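The comeback of the supper tray

Gisela Orellana owns 14 trays and can tell you where she found every one of them. The oldest is tin, with a chipped picture of a harbour on it, and it came from a market stall where the owner wanted to throw in a teapot as well. She took the teapot too, of course!

I had gone to see her because I'd started to notice trays everywhere again. My gran carried everything on one: the Sunday tea, the post, a sick child's toast and egg. Then for years they seemed to vanish into the gap beside the cooker, and only came out at Christmas.

Now they're back, and I couldn't be happier. Orneo, the small homeware shop near the station, has given its whole front window over to them. Vavetti, the cafe two doors down, brings your breakfast on a tray and leaves it there, so you get your own little kingdom of jam, butter and toast with an edge all the way round it.

"People eat in odd places now," says Suqin Xiao, who designs trays for Mirelar. "On the bed, on the back step, at one end of a table covered in homework. A tray makes a meal out of that."

She spent two years on her first one, and most of that time went on the rim. Too low and a glass slides off on the stairs. Too high and your wrists knock against it while you eat. She tried the early versions on her own stairs with bowls of soup (the carpet has never been the same) and ended up with a gentle slope that your thumbs find without looking. The first run was 1000 trays. The second was 2000, and she still packs a few of the orders herself.

Colour is where she and Gisela part company. Suqin likes quiet greens and creams that sit back and let the food do the talking. Gisela wants a tray you can spot from across the garden, and her favourite by miles is a bright red one, which she uses for pancakes.

What they do agree on is that you should have one out all the time. Keep it leaning by the kettle, Gisela says, and you'll use it every day. Put it in a cupboard and you'll forget you own it. I tried this at home, and within a week I was carrying in the washing-up from the garden in one trip, feeling terribly pleased with myself.

Wash them by hand, dry them standing up, and don't cut bread on them. Gisela looked quite hard at me when she said that last one.

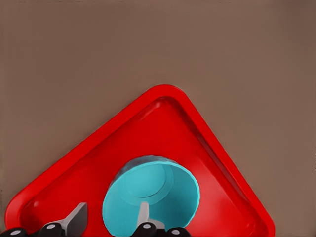
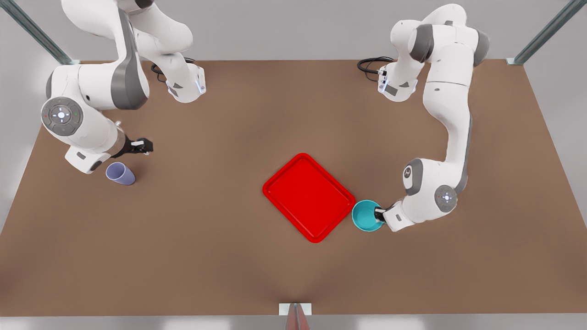 Computer-rendered views of brown tabletops; the first has a bright red tray on it.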